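Home Help Board > Kitchen and Food > Storing produce

Eggplant going brown and soft within days - am I storing it wrong?

Asked by Ruxandra Costache, 24 Mar 2018
Viewed 391 times

I buy most of my vegetables once a week at the Heltholm market and the eggplants never last. I put them in the crisper drawer when I get home, and by the third or fourth day the skin has sunken brown spots and the inside is brown around the seeds. The rest of the drawer is fine. Carrots and cabbage keep for weeks in there.

The fridge is a Henditz, bought in January. The old one was warmer and noisier but I don't remember having this trouble with it. I have the new one on the setting the manual recommends.

I have also tried leaving them out on the kitchen table with the fruit. They didn't get the brown spots but the skin went dull and the flesh was spongy when I cut into them.

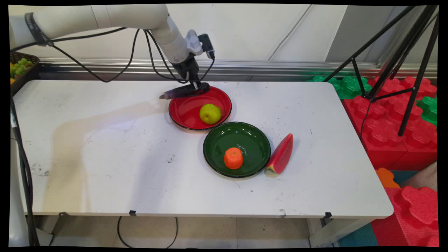
My kitchen runs fairly warm because the boiler is in the closet next to it. There is a pantry off the hallway that stays cooler, but it has no window and I have only ever used it for cans and onions.

So the questions are:
Fridge or no fridge for eggplant?
Does it matter what else is next to it?
Is it safe to eat once it has gone brown inside?

I cook for two and usually use one eggplant midweek and one on the weekend, so I need the second one to last five or six days.

3 answers

Answer from Chutima Khunthong
Marked as helpful by the person who asked

Your fridge is too cold for them. Eggplant is a warm-weather plant and the fruit gets damaged by cold well above freezing. The signs are the ones you describe, pitted or sunken patches on the skin and browning around the seeds. It takes a few days to show up, which is why they look fine when you put them away. Your old fridge ran warmer, so you probably got away with it.

The best temperature is in the low fifties Fahrenheit. Hardly anyone has a place in the house that stays there all year, but your pantry may be close in the cooler months. Put a cheap thermometer on the shelf overnight and check it in the morning. If it reads anywhere from 50 to 60 I would keep the eggplants there, loosely wrapped in a paper towel or in an open paper bag. Don't seal them in plastic, they sweat and then rot at the stem.

As for neighbors, yes, it matters. Apples and bananas give off ethylene gas as they ripen and eggplant is sensitive to it. A shared fruit plate is about the worst spot on the table. Tomatoes and melons do it too. Across the room is far enough, you don't need a separate building. 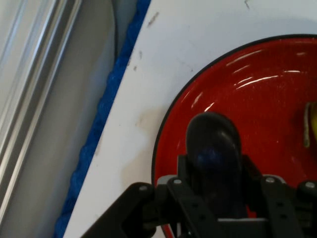 Red plate with what looks like a bit of banana at the edge. Keep bananas away from eggplant.

If you have to use the fridge, use the door or the top shelf in most models, and wrap the eggplant in a towel so it isn't against the back wall. Two or three days that way is fine. Six is pushing it.

Brown inside: if it is only browning around the seeds and still firm, you can eat it. It will be more bitter. Cut out the worst of it. If it is slimy, smells off or has mold by the cap, throw it out.

For the weekend one, I would cook it early. I roast slices at 400 with oil until they are soft, let them cool, and keep them in a covered dish. They hold for three or four days and go straight into pasta or a curry.

Answer from sandu_gardens

Mostly agree with the above. I would add that a lot depends on how old they were when you bought them. A market stall can have had them in a cold truck already and then the damage is done before you get home. Ask when they were picked if the seller grows their own.

Things I look for: shiny skin, green cap that isn't shriveled, heavy for the size. Press with your thumb and it should spring back. If the dent stays, it is old. Smaller ones have fewer seeds and seem to me to stay good longer, but that might just be the kind I grow.

Also don't wash them until you use them, and leave the cap on. I never salt mine by the way, I know people swear by it.

Answer from 1717maple

just put it in the fridge, mine are ok for a week. I have a Surkia though, the one with the separate drawer

Comment from Ruxandra Costache

Thank you all. I put a thermometer in the pantry last night and it said 57 this morning, so they are going in there next to the cans. I'll move the onions down a shelf. Will try the roasting too - is it the same time for the thin Asian kind?

Comment from Chutima Khunthong

Less. Start checking them at 15 minutes.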